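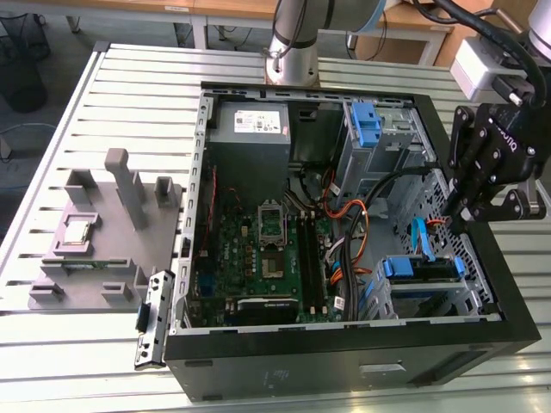 怎样教机器人装电脑

阅读时间：约7分钟

机器人的手臂由电机带动。电机只接受数字：转到多少度，用多大的速度转。“把内存条插好”这句话，电机听不懂。要让机器人完成一件事，必须有办法把人的动作变成一串数字。常用的办法有三种：编写程序、手把手示教、遥控示教。本文主要讲后两种，用的例子是给台式电脑装零件。

一、为什么不直接编程

如果零件每次都放在同一个位置，编程就够用。工程师量出起点和终点的坐标，写进程序，手臂照着走。汽车厂里的很多焊接机器人就是这样工作的。

电脑机箱里的情况复杂一些。线缆是软的，每次弯曲的形状都不同。机箱放到桌上时，可能偏几毫米，也可能歪一点。内存条要对准插槽，方向不能反，两端要均匀受力。把所有情况都写成“如果……那么……”的规则，程序会变得非常长，而且总会漏掉一些。

所以人们换了一个做法：由人先做给机器人看，机器人把过程记录下来，再从记录里学习。这个过程叫“示教”，每做一遍得到的记录叫一条“示范”。

二、手把手示教

第一种示教方式是直接扶着机器人的手臂移动。

手臂平时是“硬”的，推不动，电机会用力保持位置。示教时要切换到一种特殊模式，电机只抵消手臂自身的重量，人用较小的力就能带动它。手臂的每个关节里都装有编码器，作用相当于量角器，不断测量关节转到了多少度。人带着手臂走一遍，编码器就把角度一个接一个地存下来。

这种方式的优点是直观，不需要额外的设备。缺点有两个。第一，人的手和胳膊常常挡住摄像头，画面里会多出机器人独自工作时不存在的东西。第二，人很难同时扶住两条手臂，还要控制夹爪的开合。

三、遥控示教

第二种方式是遥控。人不碰工作的手臂，通过另一件设备发出动作。这件设备可以是手柄，也可以是一条结构相似的小手臂，叫“主臂”。跟着动的那一条叫“从臂”。主臂的肘关节转10度，从臂的肘关节也转10度。

Trisari小组的装机练习使用遥控示教。他们的控制软件叫Esix，负责读取操作者的动作，换算成从臂各关节的目标角度，再发送出去。换算和发送都需要时间，这段时间叫“延迟”。延迟太长，操作者会觉得手臂反应慢，容易推过头。
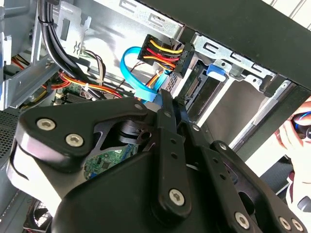 遥控时，操作者需要看清夹爪指尖附近的情况。固定在桌边的摄像头看得到整个机箱，但是看不清细节，有时还会被手臂遮住。装在手腕上的摄像头跟着夹爪一起移动，离零件很近，适合判断指尖有没有对准。两种摄像头的画面要一起保存，因为机器人以后也要靠这些画面做判断。

遥控还有一个难点：力。你用手插一块积木，手指能感觉到它卡住了。普通手柄不会把这种感觉传回来，操作者只能从画面上推测。有些设备装了力传感器和小电机，夹爪碰到阻力时，手柄也会变重，这叫“力反馈”。

四、一条示范里有什么

一条示范由许多行数据组成，每一行对应一个时刻，主要包括：

时间；
各个关节的角度；
夹爪张开的宽度；
每个摄像头在这一时刻的画面；
操作者发出的指令。

所有数据必须按时间对齐。如果画面比角度晚了半秒，机器人就会把“指尖碰到零件”的画面和错误的动作配成一对，学到的东西也是错的。

Trisari小组为“取内存条并插入插槽”这一项任务录制了300条示范，每次都稍微改变机箱的位置。录完后逐条检查，有6条数据不完整，删掉后还剩294条。

五、从记录到学习

把一条示范原样重放，叫“回放”。回放只适用于零件位置完全不变的情况。机箱挪动一点，手臂仍然会走到旧位置，夹爪就会碰到别的地方。

要应付变化，就要用到“模仿学习”。计算机里的学习程序叫“模型”。它读入某一时刻的画面和关节角度，给出一个动作，再与人当时的动作比较。两者相差越大，误差就越大。程序根据误差对模型内部的数字做很小的调整，然后再比较，再调整。Trisari小组使用的学习程序名叫Hattar，每次训练调整4000轮。

训练后要测试。测试时的机箱位置应当是示范里没有出现过的，这样才能分清模型是学会了任务，还是只记住了几个位置。

六、安全规则

手臂力气大，速度也可能很快。示教现场要遵守下面几条：

急停按钮放在伸手就能按到的地方；
手臂通电运动时，不把手伸进它的活动范围，手把手示教时须先切换模式并降低速度；
机箱在操作前断开电源；
长头发扎起来，袖口收紧；
儿童操作时必须有成年人在场。

七、动手试一试

不用机器人也可以体会遥控示教。找一位同学当“从臂”，戴上眼罩，面前放一个杯子和一块橡皮。你当操作者，只能说“左”“右”“前”“后”“上”“下”“夹”“松”，让他把橡皮放进杯子。另一位同学把你说的每个字按顺序写下来，这张纸就是一条示范。

接着把杯子移动一个手掌的距离，让“从臂”按纸上的字重做一遍，记录橡皮落在哪里。然后你可以再录几条杯子位置不同的示范，比较它们从哪一个字开始不一样。

词语表

示教：人把任务做给机器人看并记录下来。
编码器：测量关节角度的零件。
主臂、从臂：遥控时人操作的手臂和跟随的手臂。
延迟：发出指令到手臂开始动作之间的时间。
回放：按记录原样重复动作。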